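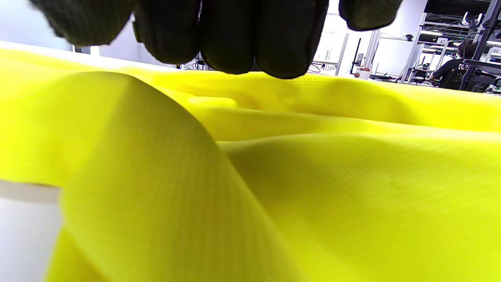
How do I fold a thin yellow ripstop cover so it goes back in its bag?

Posted by Helmi Kallio in Laundry & Storage
Aug 17, 2026

Hi all! I have a big neon yellow rain cover (Drovell, the light kind with the tiny grid woven into it) and I can't get it to fold. I put it on the table, smooth one end, and by the time I get to the other end the first one has puffed up into hills again. The bag it came in is about as big as a soup can and I swear the thing has grown. I've tried rolling it from the short side and I've tried folding it in half over and over, and both times I ended up with a slippery pillow. Do you iron this stuff? The tag says it's waterproof up to 2000 mm and nothing at all about heat. I need it small by October for a trip.

Wafula Athumani
Don't iron it! I did that to a jacket once and the coating went shiny and stuck to itself, so that was the end of the jacket.

Your trouble is air. Lay it out flat, as flat as it wants to go (a bed works better than a smooth table, the fabric slides less), and fold it lengthwise in thirds until the strip is a bit narrower than the bag is long. Don't fuss over the little wrinkles. Then start rolling at the closed end and go toward the open end, leaning on it with your forearm as you go, so the air has a way out. If you roll toward the closed end you're just blowing up a balloon. Mine takes me 20 minutes when I'm being fussy and maybe two when I'm not.

Make sure it's dry all the way through before you put it away for the winter, seams too. I hang mine over the shower rod overnight.

Skatance
just stuff it. start with a corner, shove it to the bottom of the bag and keep going a handful at a time. that's why they call it a stuff sack lol. I've had mine over 30 trips and never folded it once

Helmi Kallio
Okay, I tried both! Rolling on the bed got it down to a pretty decent sausage, but I still had to fight the drawstring. Stuffing was faster and it went in on the first go, which annoys me a little after all that smoothing. I think I'll roll it for the closet and stuff it on the trip. Wafula, does it matter which side faces out when you hang it? Mine has a shinier side.

Wafula Athumani
I put the shiny side in for the first few hours and then flip it. No idea if that's right, but it hasn't peeled yet.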